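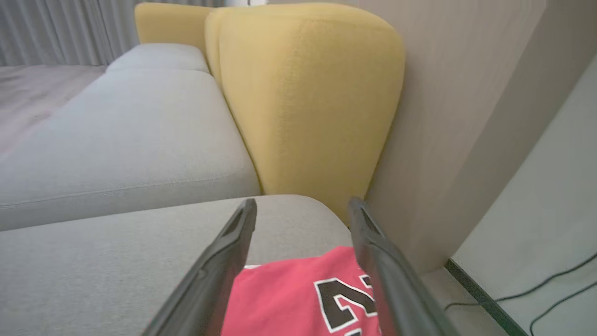
Team Uniform Collection: Gallery

Mernton Community Recreation Department
Posted Mon 6 October

The department has begun its fall collection of basketball uniforms at the Gilbert Street lounge. Items issued for the season that opened in March are due back before the winter teams are formed. A total of 77 uniforms were issued, and 39 have been signed in to date. The gallery on this page shows clothing in the lounge.

Jerseys

Jerseys are sorted by number and then by size. Large black numerals with a white outline on coral-red fabric are easily read from across the lounge, and parents are asked to check the number against the issue slip before leaving. A jersey returned under the wrong number will be charged to the wrong household until the record is corrected.

Please do not iron over the numerals. Names, tape and safety pins should be removed at home. 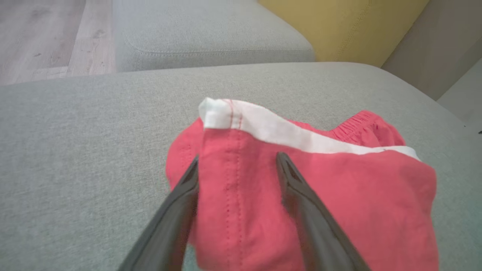 Shorts

Sizing has been the most frequent subject of correspondence this year. Families have asked how to tell the team shorts from similar pairs bought elsewhere, particularly when the size label has faded. The red shorts have a white waistband, and the seam is finished with two parallel rows of red topstitching. If a pair at home does not match, it should be kept and the department informed, so that the issued pair can be traced.

Drawstrings that have come out in the wash need not be replaced. The laundry service keeps a supply and will fit them at no cost to the household.

Long pants

Warm-up pants are collected with the rest of the uniform, although they were issued on a separate slip. They should be returned right side out, with pockets emptied and cuffs unrolled. Players who were given a second pair during the season must return both. 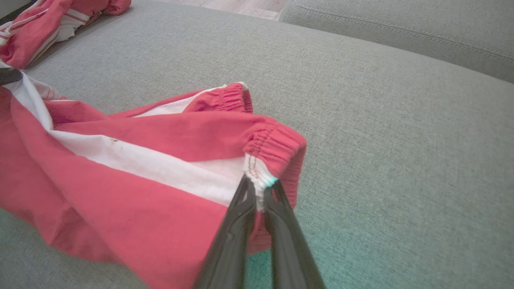 The separate slip should be handed in at the same time. Where it has been lost, the front desk can print a copy on request, and the pants will be accepted without it if the player's name and team are given.

Marks and repairs

Stains should be reported and left untreated. Household bleach has damaged white fabric in past seasons, and bleached items cannot be reissued. Small tears and loose hems are repaired by Drullska Alterations under its agreement with the department.

Returns are accepted at the Gilbert Street lounge during regular front desk hours. Households moving out of Mernton may leave uniforms at the Dudotby branch in a bag marked with the player's name and team.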